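Subject: Re: [makers-list] Kesar open day, anyone going?
Date: 3 December 2023

Hi all,

Quoting the bit I'm replying to, from the earlier thread:

> Has anyone on here been through the Kesar workshop? They run an open
> day in July and again before Christmas, and I can't work out from the
> notice whether it's a proper look round or an hour of slides. I'd be
> bringing two teenagers who are keen on arms and motors and not at all
> keen on slides. Also, is there parking, or do you have to leave the
> car at Grillow and walk down?

I went! And there were slides, sorry, but only five of them, and then they let us loose on the floor for the rest of the arvo. Your two will be fine. Mine wandered off during slide three and got shown the tool bench by a very patient bloke, so even that worked out.

Parking first. There's a little car park behind the building but it fills up early with the club people from Osametti, who all seem to own enormous utes. I left the car at Grillow and walked, and it's a pleasant enough walk if you've got a hat on. Bring water. The cafe on the corner was shut.

Now the good part. They had two sessions going, one on programming an arm by moving it with your hands (long queue, lots of little kids, great fun to watch) and a quieter one on handling crockery, which I nearly skipped and ended up staying at until they packed up. I've been fiddling with a home-built gripper for ages and my problem has always been anything flat. Cups, fine. Blocks, fine. Put a plate in front of it and the fingers skate along the rim or shove the whole thing off the bench. So I asked a heap of questions and probably made a nuisance of myself.

What I took away from the plates session, for those who were asking about grasping back in July:

1. Use a mixed lot of plates. Different colours and different sizes, all on the table together, with something else in there for clutter. They're big on this. If you only ever practise on one white dinner plate you end up with an arm that can pick up one white dinner plate.

2. Look at it from the gripper's end. I'd only ever watched mine from across the room, and the wrist view is a whole different game — the fingers take up a lot more of your view than you'd think, and a plate down low can be mostly hidden behind the gripper itself. 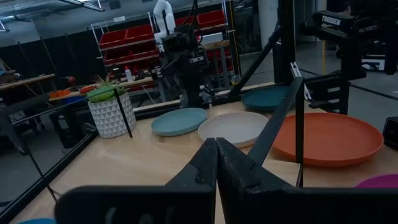 3. Leave the pot plant in. I'd have cleared it away without thinking! The demonstrator reckoned a tidy table teaches you bad habits, and I've since put a sad little fern on my own bench to keep me honest.

4. Scuffed fingers are no drama. I asked whether I should be replacing my finger pads every time they got a bit rough and was told to stop fussing and go have a crack at it.

I also asked about the Bognár wrist kit that someone here was selling. They hadn't used one, so no verdict there, but if it's still going I might be interested. Is it the version with the longer cable?

Entry was nine dollars, kids free, sausage sizzle extra. Wear closed shoes, they do check at the door. Happy to carpool from the north side next time if anyone wants a lift, I can fit two plus a box of bits.

Cheers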